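Thread: Bag packing task, two-hand gripper demos, what counts as a clean episode?
Board: Student Projects > Manipulation

ternine_lab2
Posted 10 January 2022

Senior project, four of us on the team. The task is packing: one pouch goes from a clear tray into a cloth tote, both hands in handheld grippers, marker plates on top for pose tracking. We have 146 episodes recorded and the policy trained on them stalls at the bag mouth. The left hand approaches the tray well enough. The right hand is supposed to hold the tote open and the predicted jaw width drifts.

Setup at the start of a pick, with the right gripper in the bag opening:
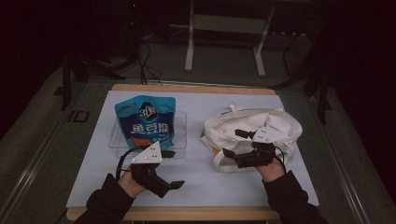

Replies (5)

grornach
What is your rule for rejecting an episode? 146 is a small set if it includes fumbles. Also, a crumpled tote has no repeatable starting shape. I would fix the bag pose first and randomize later.

ternine_lab2
Rejection rule is a dropped pouch or lost tracking on either plate. That removed 25 from the original recordings, and 146 is what survived. We don't reject slow episodes.

isley_k
Disagree with grornach on fixing the bag pose. We did that for the July demo in our club and the policy learned one fold. Move the strap to the other side and it closed on air. Leave the bag crumpled and collect more.

My question is about the pouch. Flexible packaging held by one edge will twist, and then the second hand has to come in at whatever angle the pouch ends up. Do you have wrist views of that part? If the operators each solve it differently you have several strategies mixed in one dataset, and averaging them gives you something none of the operators did.

ternine_lab2
Yes, the wrist view records on both sides. We have one operator who takes the pouch by the narrow edge and steadies it with the other gripper, and one who goes straight for the flat face. Edge grasp looks like this from the holding side: 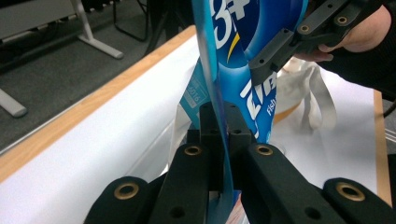
The edge grasp has the better tracking record, but it adds a regrasp and the episodes run longer. I had both styles in the training split with no label. Going through the list now, 114 are edge grasps and the rest are flat.

christodoulou_m
Then train on the 114 alone before you record anything else. It costs you one overnight run and tells you whether the mixing is the problem.

Separate point: check the jaw width calibration. With printed linkages the zero shifts when the screws loosen. We close the fingers fully at the start of every session and log the reading. If your drift is in the labels, no amount of data fixes it.

grornach
Seconding the calibration check. Still not convinced by isley_k on the bag. One fold is overfitting, sure, but a policy that can do one fold is a baseline. Right now they have no baseline.

isley_k
They have a baseline, it fails at the bag mouth. A fixed pose moves the failure to test day.

ternine_lab2
Closed-finger readings from the last two sessions do not match, so christodoulou_m is right about at least part of it. The left gripper is fine. The right one is off by enough to matter at the bag. I'll correct the offset in the logs, retrain on the edge grasps only, and leave the bag pose alone for this run so I'm not changing everything at once. Will post the loss curves and the rollout count in this thread when the run finishes.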